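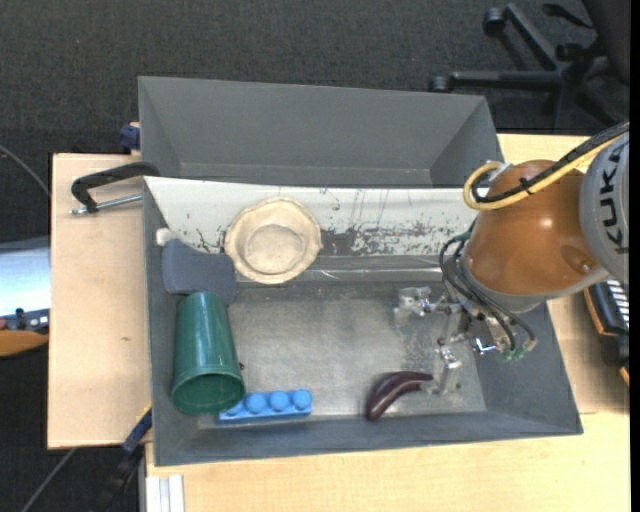
The eggplant and the blue brick, still in the gray bin.

I have been meaning to write about the toy sorting since October, and every time I sit down to do it I end up sorting some more toys instead. So the kettle is on, the door is shut, and I'm going to get through it this time!

Those of you who have been reading a while will remember the state of the playroom at our old place on Vestley Road. Everything lived in one enormous wicker chest, and if you wanted a toy carrot for your toy soup you had to take out half a railroad and a family of bears first. I swore that when we moved I'd do better. What I did was buy 3 more wicker chests, and you can imagine how that went.

Metal bins are what changed my mind. I like a plain one with a wide open top, big enough that you can see right down to the floor of it, and I like having a second one directly behind the first. The idea (borrowed from my grandmother, who did it with buttons) is that you work out of the front one and keep the back one empty until you've made a decision. Anything you're sure about goes across. Anything you're not sure about stays where it is, and you have a cup of tea and look at it again.

The eggplant is a case in point. It's a lovely thing, dark purple and glossy, with that nice bend in the body that real ones have when they've grown up leaning on something. Play food is easy, I hear you say, it goes with the play food. But then a building brick turns up beside it, bright blue, and I start to wonder whether bricks really need a home of their own or whether they're happier living among the vegetables, where small people tend to use them as butter, or soap, or the cash register. I went back and forth on this for most of an afternoon.

In the end I settled on sorting by game instead of by kind. Everything that belongs to "shop" stays together, brick included, and everything that belongs to "farm" stays together, and if the eggplant is wanted on the farm it can travel. It sounds untidy written down – I know it does – but cleaning up at bedtime has gotten so much quicker.

A word about scratches, as I know some of you are particular. A metal bin will mark. The sloping panel at the far side of the front one is covered in dark scrapes and chips and long thin drips, and the floor has its scuffed patches too, and I have decided to be fond of all of it. I did look up touch-up paint one evening, got as far as choosing between two grays that looked exactly the same to me, and went to bed.

Next I'm tackling the puzzles, which are in a dreadful muddle. One of them is supposed to have 500 pieces and another 700, and I have a strong feeling they've been pouring into each other's boxes for years. If anyone has a good method for telling one sky from another, please leave it in the comments!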